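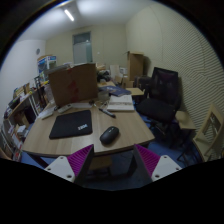 So August has mostly gone on picking up a computer mouse. I'm at 154 goes now, and the Ultex people want 300 for each object before they'll feed any of it to the learning model, so there's a way to go yet!

The routine is simple enough. Squeeze the hand grip, close the pink fingers on the mouse, lift, put it down somewhere a bit different, start again. I shift the angle each time (the model gets lazy if the mouse always points the same way, or so the Gitville lot keep telling me) and I leave the rest of the desk in whatever state it's in. Books, papers, big cardboard box, the lot.
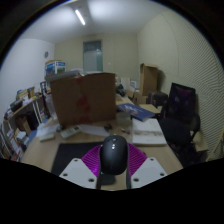

Got it! Mouse held between the fingers, nose up.

My wrist starts grumbling after an hour, so I do 2 sessions, one before lunch and one at four. Slow, steady closes seem to make better examples than quick grabs, and fumbles go in a separate folder called Ortuño, for reasons lost to time. Next up is the marker pen, which I'm dreading a bit. It's so thin, and it rolls.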